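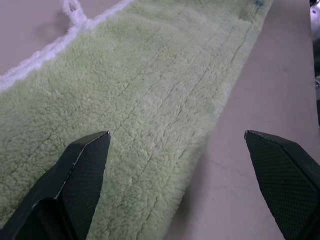

Undby cleaning towel, terry, light green

Reusable general-purpose towel for wiping and drying hard surfaces. Supplied by Enby in packs of four, edged on all sides. Item number 908.

Fabric and edging

Looped pile on both faces, knitted on a polyester ground. The pile lifts dust when dry and holds water when damp. The edging is white and sewn with a lockstitch. It does not need trimming after washing.

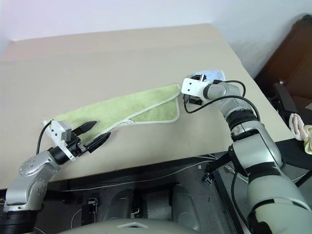

Wash before first use to remove loose fibre. Wash at 60 degrees with like colours. Do not use fabric softener, as it coats the loops and cuts the amount of water they take up. Tumble dry on low or hang. Do not iron.

Use on glass, tile, sealed wood and painted metal. Not for hot cookware. Towels used with bleach should be kept apart, and the green will fade.

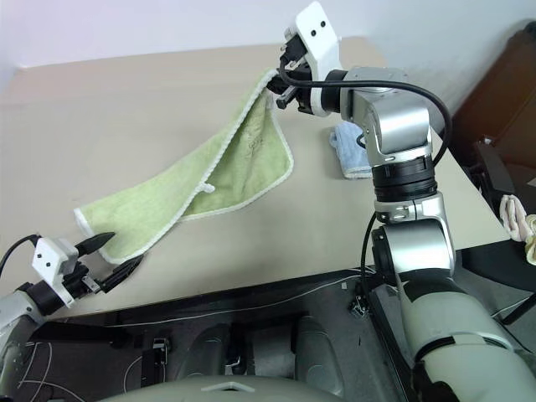

Service life

Rated for 180 wash cycles at the stated temperature. Replace when the pile lies flat after drying or when the edging comes away at a corner.

Ordering

Trade cartons are packed at the Gurnberg warehouse. Orders above 4,000 pieces are quoted separately and ship direct from the Joubert mill. Other colours in this range: grey, white. The blue version was withdrawn in January and remaining stock is not returnable.

Page revised August 5, 2025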